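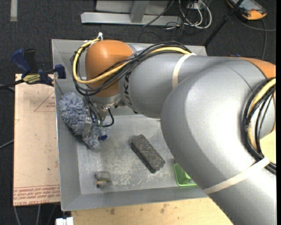
A bin should be emptied completely before anything goes back into it, one reader in Skirko wrote to the magazine last spring, and she added that most households only ever move the top layer around. Her letter drew more replies than any other on the subject of storage, and it prompted this feature on the mixed bin: the deep, open container in which a duster, a brick and a plastic basket may end up sharing the same floor.

Mixed bins are found in nearly every home, school and workshop. They begin with a clear purpose. A metal bin is bought for garden tools or cleaning supplies, and for a month or so it holds them. Then an item arrives that has no other place. By July it has been joined by a doorstop, a cracked flowerpot and the lid of something long since thrown away.

The Fevoston Household Institute has offered evening classes in home storage for 30 years, and the mixed bin is now the subject of its opening session. Students are asked to sort objects by how they behave when stored together. Weight, surface and shape are considered before use. A brick and a duster may both belong to the same spring cleaning, one to hold a door open and the other to clear the shelves, but they make poor neighbors.

Soft goods

Dusters with long, shaggy fibers suffer most in a shared container. The fibers flatten under pressure and pick up grit from whatever lies beside them. A duster stored at the bottom of a bin will carry that grit to the next surface it touches, and fine scratches on a varnished table are often the result. The Institute recommends hanging dusters by the handle, or standing them upright in a tall jar with the fibers at the top. They should be shaken outdoors first. Many synthetic dusters can be washed by hand in lukewarm water with a little mild soap, although the care label should always be consulted. They must be fully dry before they are put away.

Heavy goods

Bricks, paving samples and stone weights should be stored low and flat, preferably on a shelf that does not need to be carried. A rough brick sheds dust each time it is shifted. It will also mark the floor of a painted or metal bin, and repeated dragging leaves scratches that no amount of polishing will remove. A piece of old carpet cut to fit the base offers good protection. Householders who keep a brick for use as a doorstop may wish to sew a simple cover of heavy cotton, closed at one end with 2 buttons.

Baskets

Plastic baskets are the most useful of the objects commonly lost in a bin. A small basket placed inside a large container becomes a compartment, and it can be lifted out with its contents undisturbed. Bright colors are helpful in a dim closet or garage. The Tian Street store in Fevoston, which supplies the Institute's classrooms, stocks 10 colors for this purpose. Baskets with smooth rims are easier to wipe clean than those with a woven pattern.

The bin itself

Metal bins last for decades if they are kept dry. Scuffs and pale marks on the base are a normal consequence of use and call for no treatment beyond a damp cloth. Rust does require attention. It should be rubbed back with fine steel wool, wiped clean and sealed before the bin is filled again.

At Grikine, a former mill outside Skirko, the Institute maintains a lending room with 200 storage containers of various sizes. Members may borrow a bin for one season and return it if the size proves unsuitable. Containers must be returned empty and wiped clean, and the lending room is open until 6 p.m.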